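Comment fonctionne la coupure au classement du circuit amateur de monte de taureaux ?

Forum > Sports équestres et rodéo > Règlements et classements

taurillon_debutant
posté en février

Bonjour à tous,

Je suis arrivé en France il y a peu et le français n'est pas ma langue maternelle, je vous prie donc d'excuser mes fautes. Je monte depuis deux saisons dans le circuit régional qui passe par Uvier, Trolow et Clostton. Après l'étape d'Uvier, j'ai 500 points. On m'a dit que les cavaliers sous la ligne de coupure ne sont plus invités à la seconde moitié de la saison, mais je n'ai pas compris à quel moment le calcul est fait. Est-ce avant ou après l'étape de Clostton ? J'ai aussi manqué l'étape de Trolow à cause d'une blessure à l'épaule, avec certificat médical. Est-ce que cette absence compte comme un zéro ? Je voudrais savoir cela avant de réserver mon voyage.

Merci d'avance pour vos réponses.

corde_et_cloche

Bonjour,

J'étais dans la même situation que vous la saison passée, je peux donc répondre avec assez de certitude, au moins pour notre circuit. La coupure est calculée après Clostton, quand les juges ont signé les feuilles de notes. Vous avez donc encore une étape pour marquer des points. Une victoire d'étape peut rapporter jusqu'à 800 points, bonus de finale compris, donc avec votre total rien n'est perdu.

Concernant la blessure : l'absence n'est pas comptée comme un zéro si le certificat est arrivé au secrétariat avant la clôture de l'étape. Dans ce cas, vous gardez ce que le règlement appelle le « rang protégé ». Cela signifie que vous êtes invité à l'étape suivante, mais on ne vous donne pas de points pour celle que vous avez manquée. Beaucoup de cavaliers confondent ces deux choses, et je les ai confondues moi aussi.

Je vous conseille d'écrire au secrétariat et de demander une confirmation par écrit. Joignez une copie du certificat, même si vous l'avez déjà envoyé. Pour moi, la réponse est venue après 10 jours, il ne faut donc pas attendre le dernier moment. Si vous réservez le voyage avant la réponse, prenez un billet échangeable. 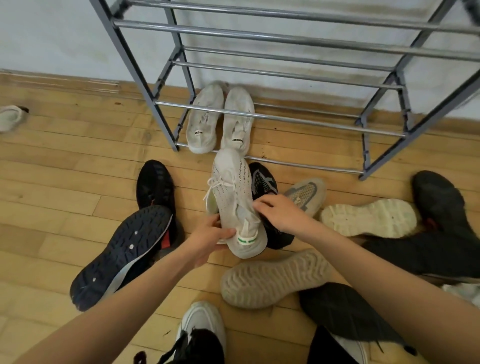 Équipement et vie quotidienne

prosser_64

Pas d'accord avec tout. À l'étape de Prosser on m'avait dit que la coupure se faisait avant, mais c'était l'ancien règlement je crois. De toute façon, avec 500 points tu passes, arrête de te faire du souci et soigne ton épaule.

taurillon_debutant

Merci beaucoup à vous deux. J'ai écrit au secrétariat ce matin et j'ai joint le certificat. Encore une petite chose : si deux cavaliers ont le même total sur la ligne, lequel est retenu ?

corde_et_cloche

C'est la meilleure note obtenue sur une seule monte qui décide. Si elle est aussi égale, on regarde le nombre de montes complètes depuis le début de la saison. Je n'ai jamais vu qu'il faille aller plus loin que cela, mais le règlement prévoit ensuite un tirage au sort. Bonne chance pour Clostton.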